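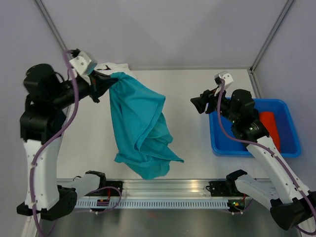

Bench notes / Grippers

Cloth cell, December. Comparison of finger pads on the two-arm bench, teal garment only.

Purpose: decide whether the Notar fingers stay on both arms or whether we go back to the Eltley set for soft goods. The Eltley fingers did well on the boxed parts in the last round but dropped cloth too often to be left running. This entry covers the Notar fingers. Eltley figures are in the previous entry and I have not repeated them.

Setup as before. Both arms on the rail, wrist cameras on, fixed view over the table. Cables clipped along the links. I re-tied the left one lower down the white link after it rubbed at the shoulder on full extension. Grecu controller on both sides, same gains, force limit left at the value from the box trials. Lighting not touched.

Procedure: garment dropped on the table from a loose bundle, one arm picks, lifts clear of the surface, holds for 15 seconds, releases. 196 attempts in all. A pick is good if the cloth leaves the table completely and is still held at the end of the count. Anything trailing on the table at the end is a fail, even if the grip itself is sound.

Result: 144 good. The fails fall into two groups, and I would treat them separately.

First group, missed entry. The fingers come down on either side of a ridge, close, and slide up off it with nothing between them. Nearly all of these were on flat parts of the cloth with a shallow fold. 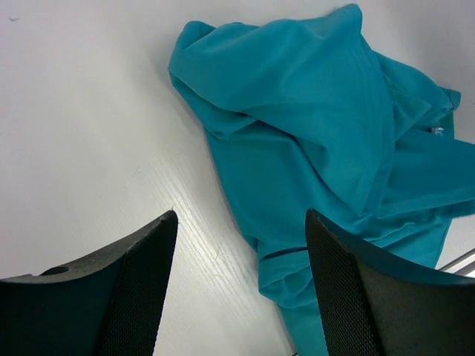

Opening width matters more than I had allowed for. Set wide, the fingers reach past the narrow parts of the bundle and close on whatever is nearest, which may be a single layer. The fine mesh on the inner faces of the pads holds a single layer well enough once it has it, but a wide approach can leave one finger over the cloth and the other over bare table, and the closing stroke then has a long way to drag before both sides are loaded. Dropping the opening to 40 mm cured most of this. It costs some tolerance on the approach, so the wrist camera offset has to be right.

The offset was not right on the left arm. Corrected it and restarted the count from zero, so the 196 are all post-correction.

Second group, slip during lift. Grip looks fine at the start, then the cloth creeps out as the weight comes on. Worse when the pick is far from the middle of the bundle. Slowing the first part of the lift helped. Raising the force limit did not, and it marked the fabric, so I put it back.
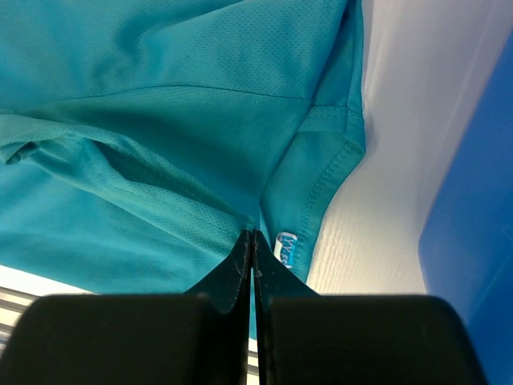
Pulemen

Added after reading the above. I went through the wrist views for the tip picks. With the points of the fingers closed on a raised fold, the hold is better than I expected from so little contact. The perforated fabric seems to help – it bunches between the tips instead of sliding. I would not assume the same for a smooth weave, and we should try one before changing anything on the second bench.

The stitched hem is a separate case. It is stiffer than the rest and the pick planner likes it, as it gives a clean edge in the camera. Picks on the hem itself were good. Picks just beside it tended to roll off. Suggest a small penalty in the planner for points near a hem but not on it.

The white label also gets chosen now and then, on contrast I think. Mask it out.

To do:
Repeat with the Eltley fingers at the narrower opening, same garment, same count.
Check pad wear under the magnifier before that run.
Log the opening width with each attempt. At present it is only in the config file and gets overwritten.
Notar fingers stay on both arms until the repeat is done.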